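Comparing Two Gripper Fingertips on a Two-Arm Robot
Prepared by Viktória Bakos, Rumora Test Laboratory
Revised 30 Mar 2019

This procedure applies to operators who must choose between the Vunus and Grulix fingertips before a new job is set up. Allow 45 minutes for each pair.

Before starting

Switch off power to both arms. Fit one type of fingertip to each arm and tighten the screws by hand. Enter the serial numbers on the test sheet. Worn tips may be tested, but their condition must be noted.

Setting the wrist camera

Restore power and open the camera page of the controller. Lock the exposure at the value used in the previous test. Automatic exposure is not permitted, as dark parts and pale flooring in the same view will cause the brightness to shift between runs.

Running the comparison

1. Move both arms to the start position at low speed.
2. Bring the fingertips toward each other and stop before they touch.

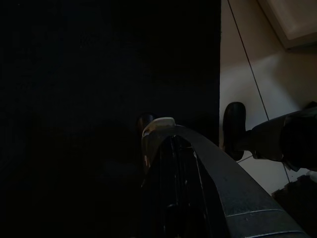

3. Save a wrist camera picture at this point and confirm that the fingertip can be told apart from the background.
4. Run the standard grip program for 100 cycles on each arm, using the same test block.
5. Record every dropped or turned block. Do not adjust the grip force during a run.

Completed sheets are to be sent to Christos Kalogeropoulos under file number 3694. Runs interrupted by an emergency stop must be repeated in full.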